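How long should I leave wooden shelves after oiling before I put books on them?

Asked by Gaurav Bhardwaj, March 25, 2005

Hello everybody. I have moved into a small flat in Domska and I made two shelves for the living room from old pine boards. I put Clendier oil on them with a cotton cloth, one coat, and after one night I put on the second coat. Now it is the fourth day and the shelves still feel a little sticky when I press my thumb on them, mostly near the ends. The tin says only "allow to dry fully", it does not say how many days.

My books are still in boxes in the corridor and my wife is getting tired of walking around them. Some of the books belonged to my father and I do not want the oil to go into the covers. Can I put them now with paper under them, or must I wait? The flat is cold in the mornings, if this is important.

2 answers

Narendra Singhal

Please do not put the books yet. Paper under them will stick, and then you have a worse job. I had the same problem with a bench in July, when it was very warm, so the cold is not your only trouble. I think you left too much oil on the boards. After each coat it must be wiped with a dry cloth until almost nothing comes off.

What I would do now:

1. Take a clean cloth, put a very small amount of white spirit on it and rub the sticky places along the grain. Open the window when you do this. Lay the used cloths flat outside to dry and do not leave them in a heap, they can catch fire by themselves.

2. Stand the boards on their long edge with air on both sides. Leave them like this for some days and try the thumb again. The ends drink more oil than the middle, so test there last.

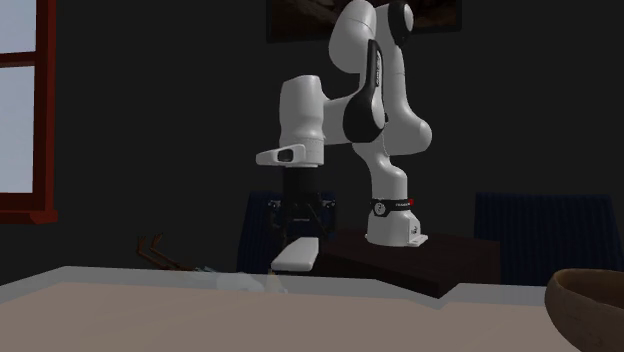 3. When nothing feels sticky, put one old newspaper on the shelf with something heavy on top and leave it overnight. If it lifts off clean in the morning, you can bring the books.

With my bench the whole thing took 28 days from the first coat. Yours may be faster - pine is not the same as my wood.

Second answer, from a guest

just use varnish next time, dries same day. I did all my shelves with the Awasthi one and never had this. Also 300 grit paper between coats

Comment by Gaurav Bhardwaj

Thank you both. I rubbed the ends with the spirit and the cloth came away quite brown, so I believe there was too much oil. The boards are now standing in the bedroom and the boxes stay in the corridor. I will try the newspaper before I move anything.

Related questions
Can I oil over old wax?
White rings on a table from hot cups
Which screws for a shelf on a brick wall?
Smell of oil in a cupboard does not go away
How to clean a brush after varnish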